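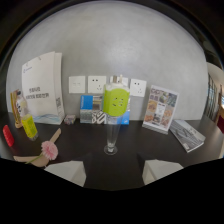
A green power adapter plugged into one of the wall plates over a dark table.

What does a power adapter do?

A wall socket is the point where a building's wiring meets the things people plug in. The wires run behind the wall. The plate covers them, and the holes let the metal pins of a plug touch the contacts inside.

Plugs and sockets come in different shapes around the world. Some sockets have two holes and some have three. Certain plates have both patterns, so they can take more than one kind of plug. In many three-pin systems, one pin connects to earth. Earth is a safety path that carries electricity away if something goes wrong.

An adapter sits between a plug and a socket. A travel adapter changes only the shape of the connection. It does not change the voltage, the electrical "push" in the wires. Always ask an adult to check the label before plugging anything in.

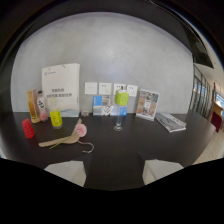

Words: Corinne Tran
Updated: 2022-10-06

Wall plates are often set in a row so that several things can be connected in one spot. A plate may hold a socket, a switch or both.

A table under the sockets tends to collect bottles, bags and craft pieces. Two rules apply there:

Keep liquids well back from sockets. Most water has minerals dissolved in it, and these help it carry electricity.

Keep metal wire away too. Metal is a conductor, meaning electricity moves through it easily. Paper, dry wood and plastic are insulators, and electricity does not move through them easily. The colourful outside of an adapter is usually plastic for this reason.

Word list
Conductor: a material that carries electricity well.
Insulator: a material that carries it poorly.
Voltage: the push that moves electricity along a wire.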